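Print | E-mail

Front Page > Television > Series Notes > Threads

1/ I finished the last season of Brurstead over the weekend, and I want to write down what I thought before the recap sites flatten it into one opinion. Spoilers for all 8 episodes. If you're still on the hospital episode, mute me and come back.

2/ First, the thing everyone asks. Yes, they deal with the missing father. He is gone from the first episode of the season and the show says so plainly, at the breakfast table, with the radio on. No funeral episode. No clip montage. One short talk between the sisters and then the school run.

3/ I thought that was the right call. The part was written out because the actor left for a play, which the producers had said in September, so viewers had time to get used to it. A big death scene would have felt like a punishment for a man who only changed jobs. 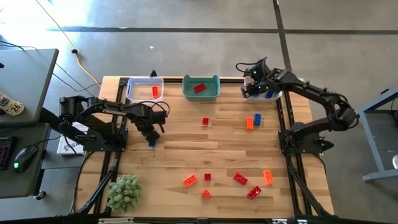

4/ The middle of the season is slow, and I know people dropped off there. Episode four spends a long time on the younger sister sorting her father's workshop. She doesn't say much. She puts screws in one box and hinges in another, and every so often she stops over something she can't place. It's sorting of the plainest kind, one small blue brick held over a table with the bins lined up along the back, and the director lets it run for most of an act. I liked it. My brother-in-law fell asleep.

5/ What the episode gets you is the letter, which she finds and doesn't open until the finale. If you skipped the workshop, the finale makes very little sense. I've seen at least one review complain that the letter came from nowhere. It came from the third drawer.

6/ The music is a step down. Seasons one and two used the same piano theme by Liao and it carried a lot of weight. This time there's a different song at the end of every episode, and half of them are telling you how to feel. Episode six has a fine closing shot on the ferry and then somebody starts singing about boats.

7/ The ferry shot itself is great, though. No dialogue, gray light, the older sister holding two coffees and looking for someone to give the second one to. The actress has been good since the pilot but I don't think she has been given a scene that simple before.

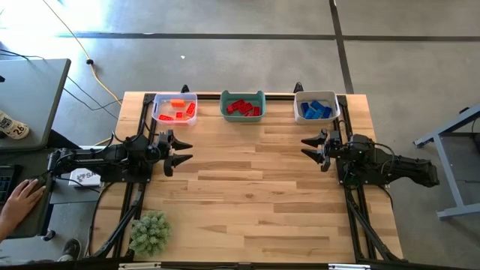 Reading time: 4 minutes

8/ On to the finale, which runs long. The streaming service, Prellodia, put it up at 8 in the morning and by lunch my feed was full of the wedding. So I went in knowing there was a wedding. I did not know whose, and I won't say it in this post in case you scrolled past the warning.

9/ The wedding is fine. It's shot in the town hall set they've used since the start, and they brought back most of the small-part regulars – the bus driver, the twins from the bakery, the dentist. Nobody makes a speech about the father. There is an empty chair next to the aunt and the camera passes it once.

10/ Then the letter. I had braced for a secret child or a debt. It's a list of repairs the house needs, in order, with the name of the man to call about the roof. She reads it out loud and starts laughing around the gutters, and so did I, and then I was not laughing.

11/ Where I part ways with the fans is the last scene, the jump ahead in time. I don't need to see the house painted. I don't need to see the dog's replacement. It adds a few minutes and takes away the question of whether she stays in town, and I would have liked to keep that question.

12/ Some housekeeping, since people asked after my last thread. The extended cut of the pilot is on the disc set and not on Prellodia. I don't know why. The commentary track is only on episodes one and 2, and it's mostly about the weather.

13/ The fan screening at the Fluko, the old two-level theater by the bus station, sold all 800 seats. I was upstairs at the side. They showed the first and last episodes back to back, and it was odd to see how young everyone looks in the first one. People clapped when the father walked in with the groceries. It went on long enough that we missed his first line.

14/ That was the best moment of the night for me, and it isn't from the new season at all. He comes in, puts the bag down, complains about the price of lemons. Nothing in the scene is trying to be important.

15/ Ranking, for those who want it: season two, then this one, then one, then three. Season three has the kidnapping and I have never made my peace with it.

16/ I've also been asked whether there will be a spin-off with the aunt. I've heard the same rumor you have and nothing more. I would watch it. I'd want the piano back.

17/ Replies are open but please keep the wedding names out of them until the end of the month. Next I'm starting the hospital show everyone keeps recommending, the one with the night nurses. If the first two episodes are bad, tell me now.

Print | E-mail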